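Sunday, June 27, 2021
By Hiwot Belay

The workshop called Porkora is behind a tire shop, and the first thing you notice is the smell of rubber. Ettore Lo Presti has rented a bench there for two years. On the bench is a second-hand computer with a loud fan, and inside the computer there is a kitchen counter.

He built the counter before he built anything real. A used arm was too expensive for him in the beginning, so he made a simulated one and let it practise on small household objects. The marble is a picture he took in his aunt's bathroom and darkened a little. "I wanted a place where I can make 300 mistakes in one evening and the neighbours do not complain," he told me. 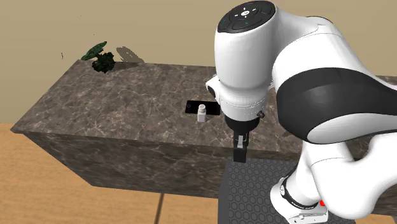
The simulated arm over the marble counter, its gripper empty.

Lo Presti works as a baker, and he comes to Porkora after his sleep, in the afternoon. He shares the bench with Su-bin Baek, who repairs sewing machines and knows much more than him about motors. They named the project Derimero. I asked both of them what the name means and I received two different answers, so I will leave it.

Most of their time goes to the fingers. In a simulation, a finger can pass through a bottle like a ghost, or push it so hard that it flies across the room. Baek changed the friction values for three weeks. She keeps them in a school notebook, in pencil, and she showed me a page where the same number was erased so many times that the paper has a hole.

The small things on the counter are there to be picked up, or to be in the way. The phone is flat and hard to grip from above. A mug brings another problem, the rim, and the arm must come down straight above it if it wants to put something inside.

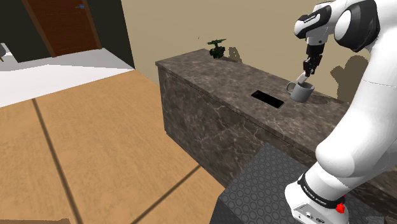
A small white block-like object in the fingers, close to the grey mug.

When I visited, they ran the mug exercise 40 times while we drank tea. Lo Presti watched every one with his arms crossed, as if bread was in the oven. After 20 he changed one line in the program, and Baek wrote it down.

A real arm is the next step. They have put money aside for a used one, and they hope to bolt it to the bench in September. Before that, the bench needs stronger legs. Baek has already bought the steel, and it is leaning beside the door, where I hit my foot on it when I was leaving.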